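Sorting at the Source: Drink Container Waste in the Latau Building

Student project report, Environmental Studies

1. Background

The Latau building has one large trash container on each floor and a recycling room in the basement. Most people who work or study upstairs never go to the basement during the day. Our project looked at what happens to drink containers in the building and whether a simple change in where bins are placed would keep more of them out of the general trash.

We chose drink containers because they are easy to recognize and because both metal and plastic are accepted by Harasym, the hauler that serves the building. Paper cups were left out. They have a lining that the hauler does not take, and including them would have made the sorting rules harder to explain.

2. Method

We worked on two floors for 4 weeks in the spring term. During the first two weeks nothing was changed. We emptied the floor containers at 5 p.m. and sorted the contents by hand on a plastic sheet, wearing gloves. During the last two weeks we put small open bins in the break rooms and at the end of each hallway.

A can was counted as one item whether or not it had been crushed. Bottles were counted with or without their caps. Anything with food stuck to it was recorded separately.

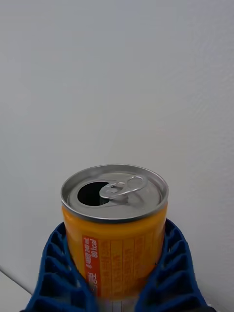 Preben Toft wrote on our first draft that cans should be reported apart from bottles, as people tend to finish a can where they opened it and carry a bottle around for hours. We went back to the tally sheets and split the totals.

3. Results

We recorded 738 containers in the first two weeks and 866 in the last two. The second total is higher partly because the weather got warmer and the vending machine on the lower floor was working again. For this reason we compared shares and not totals.

The share of cans left in the general trash went down on both floors. The change for bottles was smaller, and on the upper floor it was too small to mean much. Break room bins filled faster than hallway bins. We also found 3 bags of lunch waste in bins meant for containers, all on the lower floor.
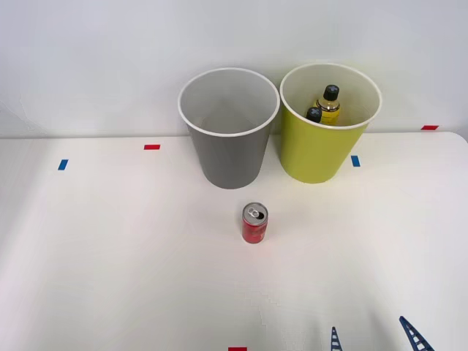 Figure 2. Two open bins side by side, with bottles in the yellow-green one.

4. Problems

Cuiping Jin did the evening count alone for part of the second week, and her sheets have no column for crushed cans. We kept her totals. The signs we printed were also too small to read from the doorway, and we replaced them after two days.

5. Next steps

We would like to repeat the count in the fall with the bins in place from the start. Liquid left in bottles should be weighed, as it made the bags heavy and leaked onto the sheet. The tally sheets and the floor plan are in the appendix.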